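Hagos Ejigu has run 35 open days and says he has enjoyed two of them. "The first one, when I didn't know better, and the one where the power went out."

We met at Ikholm in August 2020, in the back half of the building, where visitors get to watch tidying being taught by hand. He had promised me a demonstration. He had also promised me coffee, and one out of two is fair.

"People come in wanting a metal butler," he said. "I show them somebody picking up rubbish. You should see their faces." 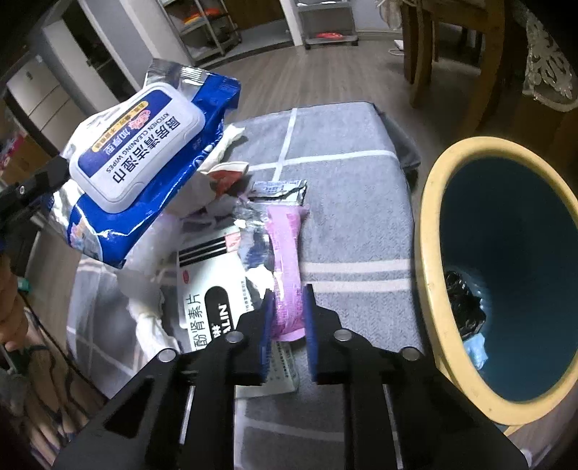 Ejigu came to Ikholm from Nekness, where he spent six years on warehouse arms that moved the same grey box all day. He doesn't miss the box. "A box is polite," he said. "It keeps its shape." Wrappers have no manners at all, and he nodded at the pink one standing up between the blue pads, crimped at both ends and pinched in the middle. I asked about the crumpled tissues. "Worse. Ask me about tissues when you've got an afternoon."

The target for the Drurnenura project is 2,000 pickups, and they're at 700. I did the subtraction out loud, which he didn't appreciate.

Would he let it loose in his own kitchen? He took a while over that one.

"My wife would," he said. "She's met my tidying."

The next open day is in March - bookings through the front desk, bring your own coffee.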